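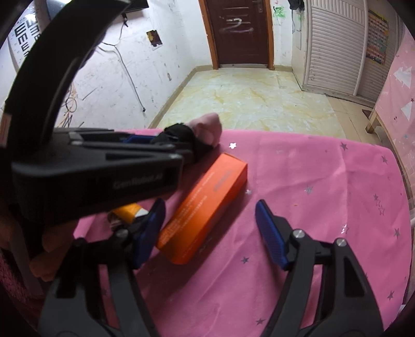
An orange box on a pink tablecloth.

Changes to parcel pickup at the Blackburn counter

3 min read

2024-10-16

The parcel counter in the Blackburn building is changing its hours and the way it stores packages. The new arrangement covers all mail and courier deliveries for Histstead residents, including those in the row houses behind the parking lot, who until now have had their parcels left at the side door.

The counter will open at 7 in the morning and close at 7 in the evening. The lunch closing is gone. On public holidays the counter stays shut, and anything that arrives the day before a holiday is held over without using up any of its storage time.

Parcels are now kept for 23 days. The old limit was two weeks, and residents who travel for work had been asking for a longer one. When the 23 days are up, the parcel goes back to the sender by the same carrier that brought it. A reminder is sent three days before that happens. Make sure the phone number or email address the office has for you is current. A fair number of reminders have been bouncing, mostly to old work addresses.

To collect, bring the pickup slip or show the message on your phone, plus something with your name on it. A household member can collect for you if they are listed on your unit's form. If they are not listed, write a short note with your unit number and signature. The counter keeps the note.

Shelving has been rearranged by unit number. It used to go by date of arrival, and a person with two parcels from different weeks could walk away with only one. If you have had a slip since the summer and never found the item, ask again. Several older parcels were located during the move and put back in the system under the right unit.

Large items are handled separately. The counter will not accept anything over 50 pounds. Furniture, appliances and exercise equipment need to be booked for the loading bay on the north side, and you or someone from your household must be there to receive them. Book with the office at least two days ahead. The bay can take one truck at a time, and drivers who arrive without a booking are being turned away.

Food deliveries are not held at the counter. There is no refrigerator, and grocery bags left on the floor were getting stepped on. Drivers should call your unit from the front entrance. The one exception is dry goods packed by Uvamex in sealed cartons, which arrive on the regular parcel truck and are treated as parcels.

Outgoing packages are accepted as long as the postage is already paid and the label is stuck on. The counter does not sell stamps, tape or boxes. Prepaid returns leave with the afternoon truck, so drop them off before 2 if you need them to go the same day. Ask for a receipt. Without one there is no way to trace a return on our end.

Flattened cartons can be left in the bin next to the mailboxes. Please take out foam and plastic wrap first. The hauler refused two loads last month for that reason, and the cartons sat in the hallway until the next pickup.

The Jutusness lockers by the east stairs will stay in use through January. After that the contract ends and they will be removed. Anyone still holding a locker code should empty the locker and return the key card to the office. Deposits are refunded to the account the rent is paid from.

Questions about a missing parcel go to the counter. Questions about forms, bookings or deposits go to the office.

23 shares | 2 comments

This site uses cookies to remember your settings. Accept | Manage preferences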